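Does a Double Sink Save Water? A Report on Washing Up by Hand

Design and Technology, second-year project
Last updated: December

We began with a claim that gets repeated in almost every kitchen brochure we picked up – that two basins use less water than one, because you wash in the first and rinse in the second. The Skallero leaflet says it, the Grarau leaflet says it in nearly the same words, and neither gives a figure or says how it was tested.
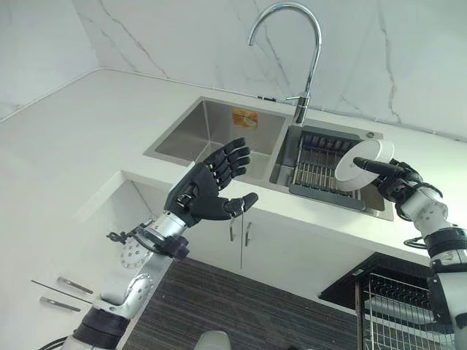 Our own view at the start was that the claim depends on people filling both basins, and we doubted that many do. Most of us at home wash under a running tap whatever sink we have. A second basin then becomes a place to leave a dirty pan.

Method

We washed 100 plates in each of two ways. In the first, the wash basin was filled to a marked line and the rinse basin to the same line, with fresh water whenever the rinse looked cloudy. In the second, only one basin was filled and each plate was rinsed under the tap. Waste water was caught in buckets under the disconnected trap and measured with a jug. Plates were smeared with the same amount of tomato sauce and left for 47 minutes.

"Cloudy" was a matter of opinion, and we should have fixed this before we started. Two people in the group changed the water far sooner than the others.

Results

The two-basin method did use less water, which we had not expected to be so clear. However, the gap shrank a lot when the cautious members of the group were doing the rinsing. On one run it vanished altogether. We don't think a shop could fairly print a single percentage on the strength of this.

Drying space turned out to matter more than we had planned for. With the rack full, plates sat in the rinse basin waiting for a slot, and the water had to be changed again. The Munro guide we used for background reading hardly mentions racks at all.

Limits

One kitchen, one kind of plate, one sauce. Nothing greasy was tested. The Merex washing-up liquid was measured by the squirt, so it varied. We would not rely on our totals for a household washing 1,000 plates over a few months, and we have left that estimate out of the final version although it was in our draft.

If the project is repeated, the rinse water should be changed after a set number of plates, and the rack should be emptied on a timer.

3 comments
12 shares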